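部室がわりに使わせてもらっている部屋の写真がたまってきたので、ギャラリーのページを作りました! ハンドヘルドのグリッパーで作業のお手本を集めて、アームに覚えてもらう、というのがうちのサークルの今年のテーマです。チーム名はPlerkeo(プレルケオ)。由来はよく聞かれるんですが、先輩が決めたので私も知りません。

文章はだいたい私が書いています。技術的な話を期待して来てくださった方、すみません、今回は雑談多めです。ちゃんとした記録は活動報告のほうにまとめてあるので、そちらもどうぞ。

## 机の上のこと

今年の課題は「袋もの」です。去年は積み木とかコップとか、形の決まったものばかり扱っていて、それはそれで楽しかったんですけど、9月のミーティングで「そろそろ柔らかいものに行きたくない?」という話になって。で、袋。軽い気持ちで決めたら、これがもう難しい難しい。つかむたびに形が変わるし、口のところをつまむのか、胴をはさむのかで持ち上がり方が全然ちがうんです。

私は最初、真ん中をがばっとはさめばいいと思っていました。顧問のRagnvald Forsberg先生に「自分の手ならどう持つ?」と聞かれて、やってみたら端をつまんでいたんですよね。自分の手のこと、意外とわかっていない。それからは練習の前に、まず素手で何回か持ってみるのが私の準備体操になっています。

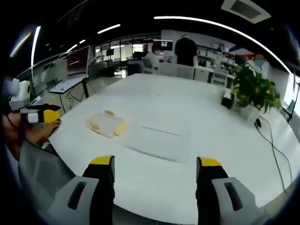
もうひとつ苦労したのが、手首の角度です。グリッパーを真上から下ろすと気持ちよく決まるんですが、それをそのままアームにやらせようとすると、関節の都合で苦しい姿勢になることがあって。だから少し斜めから、ゆっくり。後輩には「お茶碗を置くときのスピードで」と教えています。お茶碗派とコップ派で一度もめましたが、速さが同じならどっちでもいいです(笑)

## 白いテーブルについて

広いテーブルだと、物をどこに置くかで性格が出ます。几帳面な人は毎回きっちり同じ場所に置きたがるんですけど、このデータ集めではそれだと困る。右に寄せたり、奥に置いたり、向きを変えたり、ばらばらにしてほしいんです。片付け上手な人ほど苦戦していて、見ていてちょっとかわいい。

天板が白いのは、思っていたより気を使います。透明な袋って、白い面の上だとふちが見えにくいんですよ。色のついたマットを敷こうかという案も出ました。でも大会の本番の机がどんな色かわからないので、いまはこのまま練習を続けています。マット案は冬にもう一回試すつもりです。

あと、鉢植え。テーブルの右側に緑があるのとないのとでは、長い練習のときの気分がだいぶちがいます。葉っぱが広くて元気そうなやつが私は好き。植物に詳しいわけではないので、種類を聞かれると困ります。

## 二人でやる日

グリッパーを持つ人が二人いると、作業の進み方が変わります。同じ袋でも、持ち方のくせがまるでちがうんです。私は指をそっと閉じる派、同期はぱっと閉じる派。最初はどちらかにそろえようとしていたんですが、先生が「両方あったほうがいい」と言うので、いまは好きにやっています。

ただし声かけは大事! 「取ります」「離します」をちゃんと言わないと、テーブルの上で指先どうしがこつんとぶつかります。こつん、くらいならまだよくて、一度だけ、がつん、がありました。あの日はパッドの予備を出してもらって、二人で静かに交換しました。

## 数字のはなし

目標は学期のうちに1,000回分のお手本を集めること、だったんですが、数えてみたら1,895回になっていました。すごくないですか? 私がいちばんびっくりしています。そのうち使えないと判断したものが37回。原因は、始める合図を忘れたとか、手首が疲れて途中でやめたとか、そんなのがほとんどです。記録ソフトはZerneroという部内の自作ツールで、保存ボタンがやたら小さいのが悩み。作った先輩は「押し間違い防止」と言い張っています。

練習は一回15分で交代、というルールにしました。短いと思うでしょう? グリッパーを持って腕を浮かせたまま15分は、けっこうきます。最初の週は全員、お箸を持つ手がぷるぷるしていました。

## これからの予定

次は学生大会のSkemikカップに出ます。課題は当日発表なので、袋が出るかどうかもわかりません。出なかったら泣きます。でも、つまむ、運ぶ、離すの基本は何が来ても同じはずなので、いまは地道に回数を重ねているところです。

一年生もそろそろ一人で練習を回せるようになってきました。頼もしい! この前なんて、私の持ち方が斜めすぎると注意されました。そのとおりだったので直しました。

見学はいつでも歓迎です。経験はいりません。汚れてもいい服じゃなくて大丈夫ですが、袖がひらひらした服だけは、指のところに巻きこむと危ないので避けてください。夕方5時ごろなら、たいてい誰かがテーブルのそばにいます。大会から帰ってきたら、このページにも写真を足しますね。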